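Drelari Handheld Gripper Study
Pre-Session Safety and Inspection Checklist, with Comments
Site: Ploridcombe lab, bench 2
Task set: shoe and tray
Date of inspection: 25 December 2021
Result: passed, with two items to follow up

Scope

Covers the handheld gripper used for recording demonstrations, the bench it is used over, and the Cerik arm that later runs the trained policy. Complete sections 1 to 4 before anyone records. Section 5 applies only when the arm will be powered. Comments are meant to be read by the next shift, so please write full sentences and not just a tick.

1. Bench and walkways

1.1 Floor clear of cables within reach of the operator's feet - OK
1.2 Bench surface wiped down, no grit or tape residue - OK
1.3 Tray sits flat and does not rock when pressed at the corners - OK
1.4 Overhead lights on, no flicker - OK
1.5 Emergency stop visible from the recording position - OK

Comment on 1.3: The tray used to creep toward the operator on long sessions. The thin rubber mat we put under it in June fixed that completely. I pushed on it pretty hard today and it stayed put. Great little change, please keep the mat with the tray when it goes into storage.

2. Handheld gripper, mechanical

2.1 Both fingers tight on their mounts, no side play - OK
2.2 Fingers close evenly and meet in the middle - OK
2.3 Trigger returns fully without sticking - OK
2.4 No cracks at the finger roots - OK
2.5 Finger faces free of oil and loose material - FOLLOW UP
2.6 Pins seated, no sharp ends that could catch a glove - FOLLOW UP
2.7 Total weight with battery under the 542 gram limit - OK

Comment on 2.5: The black surfaces pick up dust very quickly. It matters more than you would think, because the grip results depend on friction and we want the same friction in the first recording and the last. Wipe with a dry lint-free cloth before every block. No solvent - it softens the finger material and we would be testing a different finger from then on.

Comment on 2.6: Run a gloved fingertip over the lower ends before starting. If anything snags, stop and tag the tool. Do not file a pin in place. A spare finger set is in the Dogar drawer, already measured.

Comment on 2.7: Our wrists thank whoever trimmed the battery case! The previous version was tiring by the end of a block, and tired hands make jerky recordings, which the policy then copies faithfully.

3. Recording and data checks

3.1 Lens clean, both fingers in view - OK
3.2 Clock on the tool matches the logging computer - OK
3.3 Finger width reads zero when closed - OK
3.4 Free storage enough for a full block - OK
3.5 Test recording played back from start to end - OK

Comment on 3.1: Both fingers have to show at every opening width. The whole method rests on the tool and the arm sharing the same fingers and the same view, so what a person records by hand can be used by the arm without any relabeling. It is a lovely idea and it works better than I expected, but it is unforgiving about a lens that has been bumped. Check it again after any knock, however small.

Comment on 3.2: Drift has to stay under 80 milliseconds. Over that, the finger closing shows up late in the data and the arm learns to grab at air.

4. Objects and operator

4.1 Shoe clean, laces tucked or removed - OK
4.2 Start position varied between recordings - OK
4.3 Gloves fit, sleeves above the wrist - OK
4.4 Operator has read the current instructions - OK
4.5 Break taken after each block of 130 recordings - OK

Comment on 4.2: Please be generous here. Put the shoe close to the lip, far from it, pointing left, pointing right. In the first round we were too tidy and the policy only knew one spot on the tray. With the starts spread out, the arm placed the shoe correctly in more than 200 trials before we stopped the series, and several of those starts were ones we had never recorded. That was a very good afternoon.

Comment on 4.5: The limit stands even if you feel fine. Swap operators or do the paperwork. 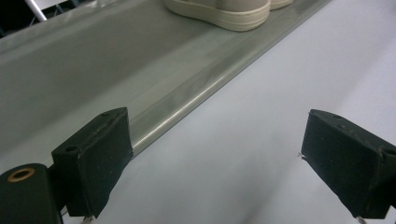

Item 4.2, fingers open, shoe near the raised lip of the tray.

5. Arm, powered sessions only

5.1 Emergency stop pressed and released, arm halts at once - OK
5.2 Speed limit set to the reduced value - OK
5.3 Floor marking intact, everyone outside it - OK
5.4 Arm fingers from the same batch as the handheld set - OK
5.5 Tray height matches the recorded height - OK
5.6 One person on the stop, with no other duties - OK

Comment on 5.4: Compare the batch marks side by side. Mixing an old finger with a new one gave us a slight twist on every pickup and cost a full session to track down.

Comment on 5.6: It is tempting to take notes while holding the stop, especially when the runs are going well and everybody wants to see the next one. Use the room recorder and write it up later.

Follow-up items

Item 2.5: wipe finger faces before each block and initial the sheet on the tool case.
Item 2.6: check pin ends again at the next inspection. Replace the finger set if either end has moved.

Cleared for handheld recording: yes
Cleared for powered arm runs: yes, at reduced speed
Copy to: Drelari study folder, Ploridcombe bench binder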